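Penry chopstick sorter: second progress report to the Fudport small builds fund
By Shufen Gu
25 December 2025

Thank you again for the grant of 400. Most of it is now spent, and I'm very happy with where it went! The big news is that Penry has left the workshop bench and moved into my kitchen, where it was always meant to end up.

For anyone on the panel who missed the first report, Penry is meant to pick single chopsticks and other thin sticks off a worktop and put them away by kind. I teach it by doing the job myself with a pair of hand-held grippers, and the arm we're building in the shared workshop at Ulto will then learn from those recordings. The target in my application was 1000 recorded picks by the end of the grant.

Since the last report I have dropped the matching set I started with. Every stick was the same length and colour, so the practice was far too easy. I now use whatever I can find in the drawers, dark and pale, long and short, and lay them out side by side on the speckled counter.

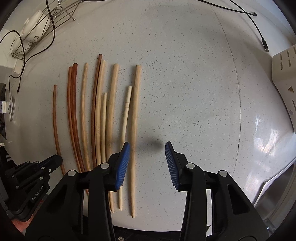
3 min read

Ten sticks to a layout has worked well. The reddish-brown ones lying close together are the sort of thing I want Penry to get good at, and so is the short pale one tucked in among the longer ones. The blue ridged pads have to open wide enough to go round one stick and leave its neighbours alone, and I've become much more patient about lining them up. I start from the right and work across.

The count stands at 104 picks kept. I know that looks small beside 1000. A lot of early ones were thrown out when I changed the sticks, and I'd do the same again, as the new ones are so much more varied. An evening's session goes quickly once the counter is laid out.

Spending so far has gone on finger pads, cables, two motors for the arm and a second-hand power supply. The arm's base is cut and drilled. The elbow joint still has some play in it, and I've ordered a better bearing from Zedora, which should arrive before the workshop reopens.

Next I want to fit the bearing, get the arm moving on its own bench and carry on recording at home. I'd also like to try the sticks crossed over each other, which I can't wait to see go wrong in interesting ways. If the panel is happy for the remaining money to go on a spare motor, please let me know.

Recent reports
Penry: first progress report
Ulto workshop: new bench rota
Fudport small builds fund: how to apply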